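Chapter 4
Showing a Robot What You Mean

What you will be able to do by the end of this chapter

Explain the difference between hand guiding and remote control
Choose between the two for a given task
Plan a set of demonstrations before anyone touches the arm
Read a demonstration through the wrist camera and decide whether to keep it

Words to know: demonstration, hand guiding, teleoperation, episode, wrist view, reset

Think about how you learned to tie your shoes. Somebody probably told you a few things about loops and bunny ears, and then they took hold of your fingers and moved them through it, or sat beside you and did it slowly while you copied. In the first three chapters we gave our robots instructions in code: go to this point, close the gripper, go to that point. It worked nicely as long as the world stayed where we put it. Move the cup by the width of a thumb and the whole program was useless!

This chapter is where things get exciting. We are going to stop writing out every motion and start showing the robot what we want. You will be the example it learns from, which means your habits (good ones and bad ones) end up in the data.

There are two main ways to do it. In hand guiding, you hold the arm itself and move it through the task while its joints record where they are. You can feel the weight of the arm and the moment the fingers touch something, and most beginners get a decent motion on their first afternoon. The trouble is that your own arms and sleeves keep wandering into the camera views.

In teleoperation, you stand or sit away from the arm and drive it with a second device: a small leader arm, a pair of handles, a game controller. The cameras see only what they will see later, when the robot works alone. It's harder at first. Your sense of touch is mostly gone, depth is tricky, and you'll close the gripper on thin air more often than you'd like. Stick with it. By your tenth try your hands will have begun to sort it out.

One complete run of a task, from the starting pose to the finish, is called an episode. The Drusel exercises that go with this book ask for 300 episodes of one tidy-up task, split among the members of your lab group. The practice set from our Drivthorpe workshop is smaller, with 73, and we threw out 34 of those after review. Don't be discouraged by a number like that. Reviewing is half the craft, and a short clean set is a pleasure to train on.

So what makes an episode worth keeping? Start with the view from the wrist. When you drive the arm, you naturally look at the whole bench. The robot may have little more than the camera near its fingers, and whatever that camera misses, the robot has to guess. Before each run, look at the wrist view and ask yourself whether you could do the job with only that to go on.

Then look at how the objects are laid out. If they always sit in the same spots, the robot learns the spots and pays little attention to the objects. Between episodes you do a reset: put everything back, but shuffled. Bunch things up in one corner, spread them out, turn the long ones sideways. A red tray holding a toy frog, a toy cucumber and two balls gives you plenty to work with, and a layout with most of them along the left side and the middle left bare is every bit as useful as an even spread.
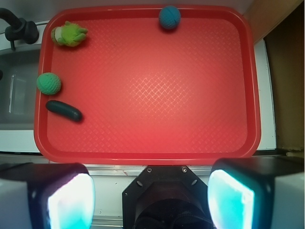 4.1 Before You Take the Controls

Pick one task and write it down in a single sentence. "Move the green ball to the right side of the tray" is a good one. "Clean up" is far too loose, and two people in your group will read it two different ways. Agree on the starting pose and on what counts as finished, then let each driver make a few practice runs with recording switched off.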